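Grinar Hand-Held Gripper
Product code 2381

Overview
The Grinar is a two-finger gripper worked by hand. It is used to record household tasks for robot training, and the same fingers can be fitted to an arm later on. It weighs less than the previous model and needs no tools to charge or store.

Finger pads
Each finger carries a blue pad on its inner face. Soft items such as sponges and cloths are held by the sides, with light pressure. Pads wear with use and are sold in packs of 2.

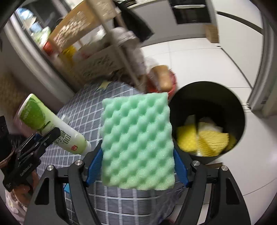 Replacement takes a few minutes with the driver supplied. Check the screws on the linkage at the same time and tighten any that have worked loose. Do not use solvent on the pads; warm water and a drop of washing-up liquid is enough.

Open day at Preltby
The gripper will be on show at our Preltby site on 17th October, doors open at 10. The main demonstration is tidying and clearing rubbish into a bin. Visitors can try the gripper themselves after the first run. Places are limited to 49 and should be booked through the contact page. Parking is behind the Nurmi building; please don't use the front bays.

Children are welcome with an adult. Long sleeves should be rolled up before handling the linkage.
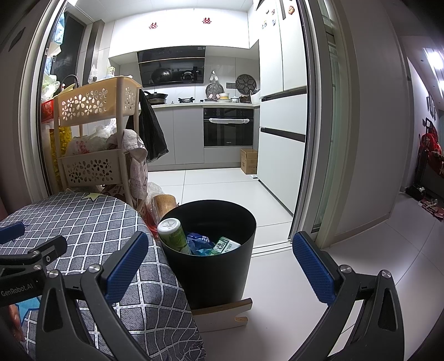 Stolen Workshop writes that the grip felt stiff for the first hour in August and eased after that, and asks whether left-handed users can have the trigger moved across. It can be swapped at the time of order at no extra charge.

In the box
Gripper, spare pads, driver, charging lead, carry case, printed guide.

Warranty
2 years, pads excluded.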